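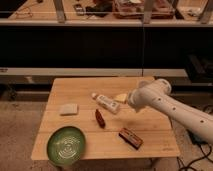 Workshop Tips: Setting Up and Servicing a Kart at Home

By Ifeanyi Aliyu

These notes cover the routine work on a single-speed rental-type or club kart between race meetings. They assume a one-car garage, a kart stand and ordinary hand tools. Figures in the engine manual take priority over anything given here.

Bench and floor

Sweep the floor before the kart comes off the trailer. Grit picked up by an oiled chain shortens its life and is difficult to wash out. Put down a rubber mat under the engine side only. A mat under the whole kart hides dropped clips.

Keep a shallow tray for each corner of the kart and label it with tape: LF, RF, LR, RR. Wheel nuts, spacers and hub bolts go back to the corner they came from. Spacers in particular get swapped by accident, and a front track that is wider on one side will send you chasing a handling fault that does not exist.

Chain

Remove the chain after every meeting. Brush it with mineral spirits, hang it until dry, then lay it flat and push the links together from both ends. Compare the length with a new chain of the same pitch and link count. Replace it if it has stretched past the maker's limit or if any roller is cracked.

Sprocket alignment is checked with a straightedge held against the face of the rear sprocket. It should lie flat on the engine sprocket as well. Loosen the sprocket carrier and move it along the axle until it does. Do not correct alignment by shimming the engine mount.

Slack should be measured midway between the sprockets, at several positions of the axle. Set it at the tightest position. Apply lube to the inside of the lower run while turning the axle by hand, with the ignition off and the plug lead disconnected.

Brakes

Clean the disc with brake cleaner and a lint-free rag. Avoid general-purpose degreasers, some of which leave a film. Measure pad thickness at both ends of each pad. A taper means the caliper is not square to the disc, and new pads will wear the same way until it is shimmed.

Bleed the system at the start of the season and again in midsummer. Push fluid from the caliper upward with a syringe if the pedal stays soft after two conventional attempts. Wipe up spilled fluid at once. It lifts paint and softens some plastics.

Tires

Check pressures cold, in the shade, with one gauge. Two gauges will disagree, and the difference may be larger than the change you are trying to make. Write the gauge's name on the setup sheet if the team owns more than one. I have used the same Nistor dial gauge for six seasons and have no idea whether it reads true. It repeats, and that is enough for comparison.

Store used tires off the rims, wrapped in plastic film, away from heaters and electric motors. Mark the inside of each with the number of laps run. For the April practice at Plonside I took a set with 523 laps on it and kept the newer set wrapped for the race.

Breaking beads by standing on the tire damages the sidewall. Use a bead breaker, and lubricate with soapy water only.

Front-end alignment

Set the floor plates level first. Four pieces of floor tile and a stack of thin shims will do. Use a long level across each pair and then on both diagonals.

Fit the driver, or ballast of equal weight, before measuring toe. An empty kart gives a different reading. Center the steering, lock it with a clamp on the column, then adjust each tie rod in equal amounts. Set toe at 2 mm out as a starting point on a dry track and record any change. Tighten the lock nuts with the rod ends held square, or the joints will bind at full lock.

Axle and bearings

Spin the axle with the chain off and the pads pushed back. It should coast and stop smoothly. If it stops abruptly, loosen all the bearing carriers, spin it again, and tighten them a little at a time in rotation. Most tight axles are cured this way without new bearings.

Check the grub screws at each bearing. Use thread lock of the removable grade. A screw that has been overtightened raises a burr on the axle, which should be dressed with a fine file before the bearing is pulled across it.

Engine

Change the oil while it is warm and pour the old oil through a paint strainer. Fine gray sludge is normal after break-in. Flakes are not. Clean the foam air filter in warm water and dish soap, dry it fully, and work filter oil through it by hand.

Log running time. Some 2000 minutes is the interval I use between valve checks on the Tesura four-stroke, and the log sheet is taped inside the toolbox lid.

Before loading

Torque the wheel nuts. Check the seat stays for cracks at the bolt holes. Shut the fuel tap, drain the tank and vent the cap. Tie the kart down by the chassis rails, never by the bumpers or the axle. Grestbridge requires wired brake rod clevises at inspection, so carry lock wire and pliers in the top tray.

Last updated 30 May 2026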